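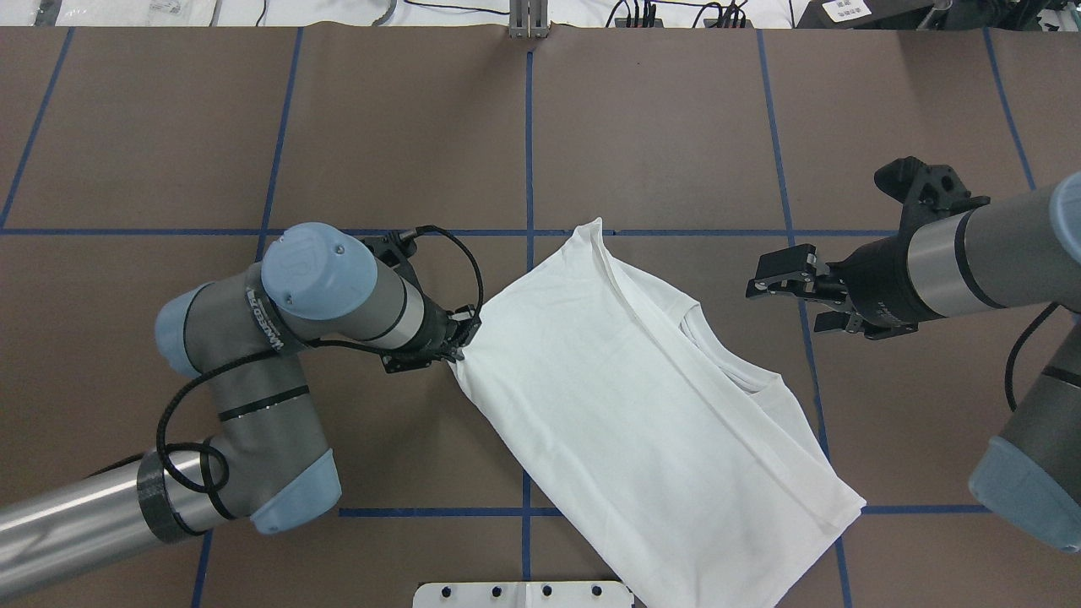 Meldebeirat Nemudside

Der Meldebeirat Nemudside (vollständig: Beirat für Personenstand und Zugang zu Urkunden im Bezirk Nemudside) ist ein beratendes Gremium der Bezirksverwaltung Nemudside. Er befasst sich mit der Lage von Einwohnerinnen und Einwohnern, deren Geburt, Eheschließung oder Wohnsitz nicht oder nur unvollständig beurkundet ist. Der Beirat besitzt kein Weisungsrecht gegenüber den Standesämtern, kann jedoch Stellungnahmen abgeben, Akteneinsicht mit Zustimmung der Betroffenen beantragen und der Bezirksversammlung Vorschläge zur Änderung der Gebührenordnung vorlegen. Sein Sitz befindet sich im Verwaltungsgebäude von Grunurar, dem Hauptort des Bezirks.

Vorgeschichte

Die Personenstandsregister des Bezirks wurden lange Zeit in den einzelnen Gemeinden geführt. Mit der Zusammenlegung der Standesämter gingen die Bestände an die zentrale Registratur in Grunurar über. Dabei zeigte sich, dass Einträge aus den Außensiedlungen, insbesondere aus Plutitthorpe, lückenhaft waren. Betroffen waren vor allem Familien, die in nicht förmlich ausgewiesenen Wohngebieten lebten und keine anerkannte Anschrift angeben konnten. Ohne Anschrift war die nachträgliche Eintragung einer Geburt nach der damaligen Verfahrensordnung ausgeschlossen.

Eine von der Butkienė-Stiftung finanzierte Erhebung ermittelte im Bezirk 452 Personen, denen mindestens eine für den Schulbesuch, die Krankenversicherung oder die Teilnahme an Wahlen erforderliche Urkunde fehlte. Von ihnen waren 277 minderjährig. Der Bericht empfahl, die Zuständigkeit für nachträgliche Eintragungen zu bündeln und die Betroffenen an der Überprüfung des Verfahrens zu beteiligen. Die Bezirksverwaltung wies zunächst darauf hin, dass ein Teil der Fälle in die Zuständigkeit anderer Bezirke falle, erklärte sich nach einer öffentlichen Anhörung aber zur Einrichtung eines ständigen Gremiums bereit.

Die Satzung des Meldebeirats trat am 20. August 2022 in Kraft. Die konstituierende Sitzung fand noch im selben Monat im Bürgersaal von Grunurar statt.

Rechtliche Stellung

Der Meldebeirat ist ein unselbstständiges Gremium der Bezirksverwaltung ohne eigene Rechtspersönlichkeit. Grundlage seiner Tätigkeit ist die von der Bezirksversammlung beschlossene Satzung, die durch eine Geschäftsordnung ergänzt wird. Die Standesämter sind verpflichtet, Anfragen des Beirats schriftlich zu beantworten. Lehnen sie eine Empfehlung ab, ist dies zu begründen; die Begründung wird in den Tätigkeitsbericht aufgenommen, soweit Belange des Datenschutzes nicht entgegenstehen.

Einzelfallentscheidungen trifft der Beirat nicht. Gegen Bescheide der Standesämter steht den Betroffenen ausschließlich der ordentliche Rechtsweg offen. Die Befassung des Beirats hemmt keine Fristen. Dieser Umstand wurde in den Beratungen zur Satzung kontrovers erörtert und ist seither in allen Merkblättern des Gremiums an hervorgehobener Stelle vermerkt.

Zusammensetzung

Dem Beirat gehören 17 stimmberechtigte Mitglieder an. Sie werden teils von der Bezirksversammlung gewählt, teils von den im Bezirk tätigen Verbänden und den Selbstvertretungen der Außensiedlungen entsandt. Für Plutitthorpe sind drei Sitze vorgesehen, über deren Besetzung eine Bewohnerversammlung entscheidet. Wählbar ist auch, wer selbst über keinen vollständigen Personenstandsnachweis verfügt. In diesem Fall genügt eine Bestätigung der Bewohnerversammlung.

Mit beratender Stimme nehmen Vertretungen des Schulamts, der Gesundheitsverwaltung und der zentralen Registratur teil. Den Vorsitz führt seit der konstituierenden Sitzung die Juristin Chathurika Talukder, die zuvor in der Rechtsberatung für Staatenlose tätig war. Die Mitglieder arbeiten ehrenamtlich und erhalten ein Sitzungsgeld sowie auf Antrag die Erstattung von Fahrt- und Betreuungskosten.

Aufgaben und Arbeitsweise

Zu den Aufgaben des Meldebeirats zählen die Beobachtung der Verwaltungspraxis, die Beratung der Bezirksversammlung in Fragen des Personenstandswesens sowie die Herausgabe von Informationsmaterial in den im Bezirk gesprochenen Sprachen. Die Sitzungen sind grundsätzlich öffentlich. Angelegenheiten, die Rückschlüsse auf einzelne Personen zulassen, werden nichtöffentlich behandelt.

Ein Schwerpunkt liegt auf der Ersatzanschrift. Personen ohne anerkannten Wohnsitz können sich seit einer Änderung der Verfahrensordnung unter der Anschrift einer Gemeindeeinrichtung eintragen lassen. Der Beirat hatte diese Regelung in seiner ersten Stellungnahme angeregt. Sie gilt für die Beurkundung von Geburten und für die Aufnahme in das Wählerverzeichnis, nicht jedoch für den Bezug von Wohnbeihilfen.

In Plutitthorpe und weiteren Außensiedlungen werden Sprechtage der zentralen Registratur abgehalten, an denen Mitglieder des Beirats als Ansprechpersonen teilnehmen. Zeugenerklärungen, die bei nachträglichen Geburtseintragungen verlangt werden, können dort unmittelbar zu Protokoll gegeben werden. Für Dolmetschleistungen kommt die Bezirksverwaltung auf; in der Anfangszeit wurden sie aus Mitteln der Butkienė-Stiftung bestritten.

Rezeption und Kritik

Verbände der Außensiedlungen bewerteten die Einrichtung des Beirats überwiegend positiv und hoben die Beteiligung der Betroffenen an der Besetzung hervor. Kritisiert wurde das Fehlen eines eigenen Haushaltstitels. Das Gremium ist bei Druckkosten und Gutachten auf die Zustimmung der Kämmerei angewiesen – eine Regelung, deren Änderung der Beirat wiederholt beantragt hat.

Aus der Bezirksversammlung wurde eingewandt, die Aufgaben des Beirats überschnitten sich mit jenen der allgemeinen Beschwerdestelle. Beide Einrichtungen haben daraufhin eine Vereinbarung über die Weiterleitung von Eingaben geschlossen. Beschwerden über das Verhalten einzelner Bediensteter verbleiben danach bei der Beschwerdestelle, während Fragen der Verfahrensordnung dem Meldebeirat zugeleitet werden.

Umstritten ist weiterhin die Gebührenfreiheit. Nachträgliche Geburtseintragungen sind für Minderjährige kostenlos, Erwachsene haben die reguläre Gebühr zu entrichten.

Siehe auch

Personenstandswesen
Staatenlosigkeit
Geburtenregistrierung
Bezirksversammlung Nemudside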